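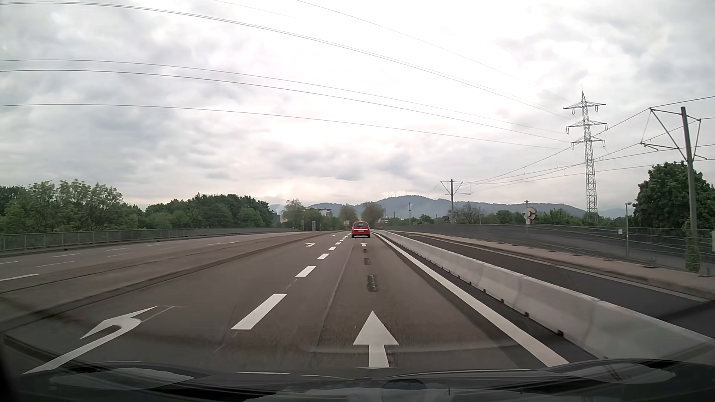

Jondside Road Gets Its Arrows Back, Patches to Follow

Drivers heading out of town on Jondside Road once again know which lane they are in. Fresh white arrows went down overnight in October, straight ahead on the right and left turn on the left, ending a summer in which the choice was largely a matter of temperament.

The city logged 108 complaints about the faded markings, 17 of them from the same address.

"We read every one," said Danica Stojanović of the streets office. "Some of them we read 17 times."

The work was done by Skeveo, which finished in two nights. The dark patches in the right lane were not part of the contract and remain where they were, one of them long enough to have earned a nickname that can't be printed here. A proper resurfacing is penciled in for next year - the same pencil that had it down for this one.

The concrete barrier along the right side is also staying. Residents have asked for something greener, and the city says it is listening.

Amrit Nguyen, who commutes on the road, said he was pleased with the arrows but would miss the suspense. "I went straight from the left lane for more than five years," he said. "I thought that was the rule."

Left-turn signal timing will be reviewed next month.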